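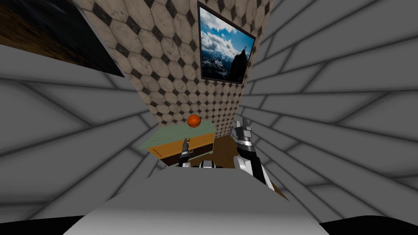
Page last changed: July, by Ingvild (answers 4 and 9 are new)

Robots on the floor at Ernholm - your questions

Collected from the box by the time clock and the two shift meetings. Typed up fast, so bear with me. If your question isn't here it's not being ignored, ask again.

Are we losing jobs over this?
No layoffs tied to the robots through the end of the current agreement. That's in writing, copy on the board outside the lunch room. After that, we don't know yet and won't pretend to. Two open spots in returns will not be refilled.

What will they do?
Picking single items off cabinets and shelves in the returns area, opening drawers, putting things away. Two arms, one gripper on each. No pallets, no truck loading, nothing on the mezzanine.

Why does the training stuff look like somebody's living room?
It's simulation. Lalitz, the supplier, runs the robot in made up rooms on a computer first. A ball on top of a cabinet, that kind of job. Our own aisles get built in the same software later in the summer.

Do simulated hours count for anything?
Partly. Lalitz ran 3838 practice tasks before we signed. Yen-ting Tang went through the results and wants 400 more on our own items before anything moves near people. Soft bags and clear plastic are the weak spots.

Who stops it if something goes wrong?
You do. Anyone can. Red button on the robot, red button on each post. You will not be written up for stopping it, even if it was nothing. Tell the shift lead after, not before.

Will it be recording me?
It has cameras, it needs them to work. Footage stays 43 days then gets wiped. Not used for attendance, breaks or pick rates. Mahsa Jafarzadeh handles requests to see footage you're in.

Does my pick rate change?
Returns rates are frozen while we switch over. The robot's picks are logged seperately and don't go in your team number. Other departments, no change.

I don't want to work next to it. Can I move?
Ask Fulgencio Bustamante. He has a list going for inbound and packing. No promise on shift times. People with medical reasons go first, bring the note.

Is there training, and is it paid?
Paid, yes, on the clock. Two half days, starts at 7:30 am in the small classroom. Day one is on a screen, you drive the arms in the simulation. Day two is the real machine at walking speed. Finish both and you get the operator rate, which is the same bump forklift drivers get.

I'm not good with computers.
Fine. It's a handheld controller and three menus. Ask for a slot with Ingegerd Nygård, she takes smaller groups and goes slower.

What happened to the Trutusik carts?
Staying. Different system, they still run the long aisle. Robots don't talk to the carts yet so keep the crossing clear like now.

Who cleans and fixes it?
Wiping down grippers - us, end of shift, checklist is on the charger. Anything past that is Lalitz. Don't open any covers. Please dont tape things to it either.

Where do I send more questions?
Extension 2265, or the box. Spanish and Polish versions of this page are coming, Spanish first.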